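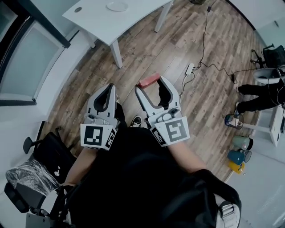 The chairs had come that morning and Delyth Watkins wanted the plastic left on until somebody signed for them. Iolo Probert said that if they were going to be sitting on them anyway, it hardly mattered.

"It matters to Bowen," she said. "They take them back if the wrap's on."

"And if it isn't?"

"Then we own 19 chairs."

Iolo looked around the room. Stasinska had moved out of the fourth floor in December and left behind the desks, and Wermont was supposed to move in by spring, though the rent check had not arrived. In between, the two of them had been hired to make a list. Delyth wrote and Iolo called things out. They were paid for seven hours a day and usually needed five.

"White desk," he said. "Angled legs. One hole in the top for cords."

"Condition?"

"It's a desk."

She wrote down good.

He went along the wall, past the frosted glass, and stopped at the last chair in the row. He sat in it. The plastic crackled when he leaned back. He put his bag down on the floor and stayed where he was.

"I worked here, you know," he said. "Before Stasinska. When it was Jastgate."

Delyth had not known. She had shared a car with him for most of a month.

"Doing what?"

"Invoices. I sat about there." He pointed at the radiator. "Mhairi Gunn had the window. She kept the heat at 60 and wore a coat."

"Did you like it?"

He thought about it. Down in the street a truck was backing up to the loading door, and they both waited for the beeping to stop.

"I liked the walk in," he said.

Delyth turned to a new page. The total for the floor so far was 2,973 dollars, and she didn't believe in most of it. She asked him if he wanted to do the kitchen next or eat first.

"Eat," Iolo said.

She pulled a second chair over by its arm, the wheels catching on the planks, and sat down across from him. Then she took hold of a loose corner of the plastic — it had split there already — and tore it down the back.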